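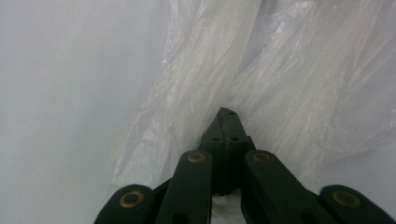 Translucent white plastic bag, early evening.

Friday, August 6, 2021

Notes on drying filament without buying a dryer

I had a run of bad prints in July. Nylon was the worst, with popping at the nozzle and a surface like fine sandpaper, but PETG was stringing too, and a spool of PLA that had been fine in spring snapped in two places between the holder and the extruder. The printer had not changed. The basement had. The hygrometer on the shelf read above 60 percent for most of the month.

Plastic filament takes on water from the air at a rate that depends on the polymer, the humidity, and the surface exposed. Nylon is the extreme case and can be unusable after a day or two on an open holder. PETG takes longer. PLA takes longer still, and the symptom there is often brittleness before it is anything you can see in the print. At extrusion temperature the water turns to steam, which leaves bubbles in the bead and pushes out plastic when the extruder is supposed to be idle. Retraction settings will hide a little of this. I wasted two evenings on retraction settings.

The oven method is the one everybody suggests first. My oven is a Prorholm, bought used, and its thermostat is poor. With the dial at the lowest mark I put a thermocouple on the middle rack and logged it for an hour. It overshot by 20 degrees Celsius on the first heating cycle and swung for the rest of the hour. PLA softens near 60, so that oven is out for PLA, and I would not trust it for PETG either. A spool that has slumped is scrap, even if the filament on it is dry.

What I use now is a food dehydrator, a Wedow with round trays. I cut the mesh out of three of them with side cutters and kept the rims as spacers, which gives enough height for one full-size spool lying flat. The dial is marked in steps and the actual temperature in the chamber is a few degrees under the mark. Settings, by the thermocouple and not by the dial: 45 for PLA, 65 for PETG, 70 for nylon. The nylon figure is the top of its range and it takes a long time to get there with the lid leaking as much as it does. A strip of masking tape around the joints helped.

Time matters more than I expected. I weighed one nylon spool on a kitchen scale before and after. It started at 662 grams including the reel and had lost 7 grams after an overnight run. A second run moved the reading by less than the scale can resolve, so I called it dry. Weighing is the only test I have that does not involve guessing from the sound of the nozzle. Write the starting weight on the reel with a marker. I forgot to do this on the PETG and have no useful numbers for it.

Storage is the other half. Loose silica gel is cheaper than packets, and I bought a tub of the orange indicating kind from Sedgwick. I put 300 grams in the bottom of a gasketed cereal bin with a small hygrometer taped inside the lid. It settled under 15 percent by the next morning and has stayed there. The bin holds four spools. The gel goes back in the dehydrator when it changes color, on a tray lined with coffee filters so it does not fall through.

Nylon has to be printed from a dry box as well as stored in one. Tarık Çınar sent me his design for a feed-through, a short length of PTFE tube in a threaded coupler with a rubber washer on the inside. I drilled the bin at the wrong height the first time and the tube kinked, so there is now a second hole and a patch of tape.

Still to do: find out whether the Hirnar carbon-filled nylon needs a longer run than the plain one. The data sheet gives a temperature and no duration. I will weigh it this time, and post the readings when I have them.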